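Giston Packing Bench Help Desk
Ticket: Clear bags won't stand open on the table, trays drift
Category: Benches and supplies
Priority: Normal
Status: Solved
Opened: August 18, 2021
Location: Pornumby, small goods room, wood-top table

What's going on

Hi all! We pack small parts kits into clear bags at the wood-top table, and since we moved over to the new bag stock the job has slowed right down. The bags are tall and thin, and the moment you let go of one it folds over on itself. The two sides cling together too, so you end up rubbing the top between your fingers like you're trying to open a produce bag at the grocery store. The white trays slide a little every time somebody reaches into one.

We have an order of 600 kits to get through and I would love to fix this before we're deep into it. The table itself is great, by the way – lots of room, good light, nice and smooth. Maybe a bit too smooth, as far as the trays are concerned.

Things already tried by the requester

Fanning the bags out before starting. Helped for the first few, then they settled back into a stack and stuck again.

Blowing into the bag. Works, but please don't, these go to customers.

Taping the bottom of the bag to the table. The bag stayed put, but peeling the tape off stretched the film and left a cloudy patch on the wood that had to be cleaned up.

Reply 1, bench support

Thanks for such a clear write-up, this is a fun one. A few questions first. Which bag stock are you on, the Abbasi or the Trollex? Are you filling from the top with the bag upright, or lying it flat and sliding the kit in? And where does the tray sit compared with the bag?

While you look, try this on one bag: pinch the bottom inch from both sides and run a crease straight up the middle with your thumb. A crease gives thin film a kind of backbone. Don't fold it hard, you only want a soft line.

Reply 2, requester

Abbasi, the clear ones. We fill from the top, upright. The tray has been sitting off to whichever side the last person liked, so no set place.

And wow, the crease! I did one just to see and it stood up long enough for me to get both hands on the kit. Then I did it again with a bag from the middle of the stack and that one leaned, but it didn't fold. Big improvement over this morning.

Reply 3, bench support

Love it. Let's build on that. Please run the following in order and note what changes.

Step 1. Wipe the table with a barely damp cloth and let it dry all the way. Any leftover tape glue will grab the film and pull the bag sideways.

Step 2. Take out only 22 bags at a time and leave the rest in the box. A big stack presses the air out and you're back to prying them apart.

Step 3. Open each bag at the top corner, not in the center. Once a corner lets go the rest follows.

Step 4. Put the tray toward the back of the table, turned at an angle, so you can reach in from the front without bumping the long side.

Step 5. Keep the middle of the table clear between bags. If there's stuff in the way people start filling the bag in the air, and that's when they collapse.

If the tray still moves after step 4, cut a piece of shelf liner a little smaller than the tray and set it underneath.

Reply 4, requester

Ran all five. Results:

Step 1 made more of a difference than I expected. There was a sticky spot right where I like to stand the bags, left over from my tape idea. Gone now.

Step 2, yes. Much less clinging.

Step 3 took some practice. I kept going for the center out of habit, but once I had the corner trick it went quickly, and I'm a little smug about it.

Step 4, the angle is so much better. I didn't need to stretch over anything. The tray still crept when it was nearly empty, so I went ahead with the liner and it hasn't budged.

Step 5 is mostly a matter of reminding ourselves. Finished kits now go straight into the carton on the floor.

Pictures attached: a clear bag upright over the table, the white tray toward the back, and a bare stretch of the wood top.

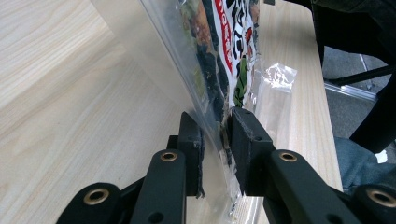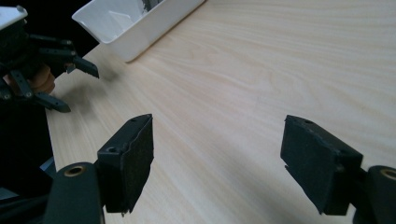
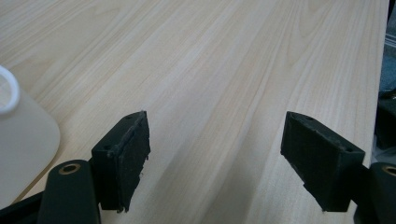 Photos: Pornumby small goods room

Reply 5, bench support

Thank you. I'm marking the fix as bag crease plus smaller stacks plus shelf liner under the tray.

One thing to watch: if you switch to the Trollex bags later, go easier on the crease. They're a thinner film and a hard thumb can split the bottom seam. Test 2 of them before you open the whole box.

Reply 6, requester

Will do. We're still on Abbasi until this box runs out, so I'll open a new ticket if the Trollex ones give us trouble. Going back to the table now, I'm kind of excited to see how far we get before the end of the shift!

Ticket closed by requester. Linked to: Bench supplies, shelf liner reorder (open).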